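Speaker notes: What 299 grabs taught us
By Sajib Majumder | Mon 28 October
14 shares | 3 comments
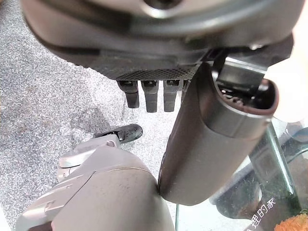
OK, so start with why we collect our own examples. Say hi, thank Rattana for the intro, then straight in. When we began the Akanda set we figured the learner mostly needed lots of grabs, any grabs, and we'd sort out the quality later. Big mistake! (Pause, let people groan.) Point at the screen: a brown cylinder held on a slant, open rim up at one end, the thumb shell touching the other. From the wrist you get the thumb and the fingers in one view, so whoever labels it can see where the hand meets the object. You do lose most of the room, and I'm fine with that.

Next bit, the numbers. We recorded 299 grabs and kept 252. Ask the room to guess why the rest got tossed. Someone will say "drops" and no, we keep the drops, we love the drops. Most of what we threw out was me starting the recording late, so the approach was missing. A learner can't copy a reach it never sees.

Then Rattana Nilsuwan's rule, which I fought for weeks and now repeat to everyone: change one thing, do three grabs, change something else. I used to do 28 in a row with the object parked in the same spot (very relaxing, totally useless). The model got great at that spot. Move the thing over a hand's width and it reached for the old place anyway. Play the short clip if the laptop behaves, skip it if not.

Slow down here. Glass tables, shiny stuff, carpet behind the hand: keep them in. We tried a plain backdrop first and the model fell apart when we took it away.

Wrap up with the December plan, more tilted grabs and a second person driving, because right now it's all my habits in there. Questions. If they ask about Flenier, send them to Rattana.

We use cookies to improve your visit. Accept | Manage settings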